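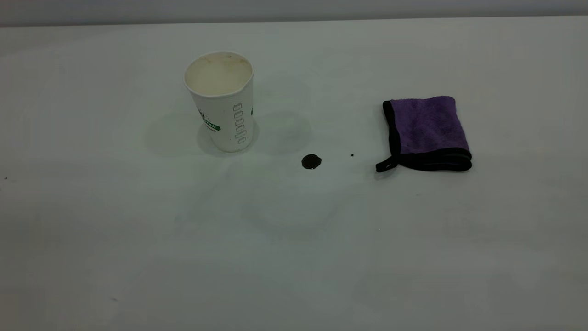

Berhe Tabletop Wiping Cell: Open Day Notes and Product Details

Reading time: 2 min
Print this page | E-mail this page

The Berhe is a benchtop arm from Uder, sold with a wiping routine for break rooms and light lab benches. We list it because customers keep asking for it. Before taking orders we went to the Lakport open day, held in April, and this page is mostly what we made of it.

The task was a coffee spill on a white table: paper cup, one small dark puddle, a folded purple microfiber cloth with black edging. Fine as a starting point. It's also a very kind one. The puddle sits in open space between cup and cloth, and the cloth has a hanging loop at one corner. Our break room has never looked that tidy at any hour.

We watched 31 runs. The arm picked up the cloth, unfolded nothing, and wiped in short strokes. On most runs the big spot went. Small specks were another matter – the routine seems to go for the largest dark area and call it done. When we asked for the cup to be moved closer to the spill, the staff said that was planned for a later version. We asked twice.

What you get
Arm with table clamp
Wiping routine, preloaded
2 cloths
Power supply and 200 cm cable

What you don't get
Any way to rinse or wring the cloth. Someone has to change it by hand.
Floor stand (sold separately by Stindent)

Uder gives a service interval of 4000 wipes. We couldn't find out what counts as a wipe, a single stroke or a whole job, and the printed sheet doesn't say. Get that in writing before you sign a service plan.

Should you buy one? If you have a flat, pale surface and the same kind of spill every day, maybe. For mixed clutter, sticky stuff or dark counters we'd wait. We saw none of those tried at Lakport, and the brochure is quiet on all three. Demo units can be booked for your own site, and we'd strongly suggest doing that with your own mess on your own table.

Page updated September 11, 2021

Contact sales | Copyright 2021, all rights reserved | Back to top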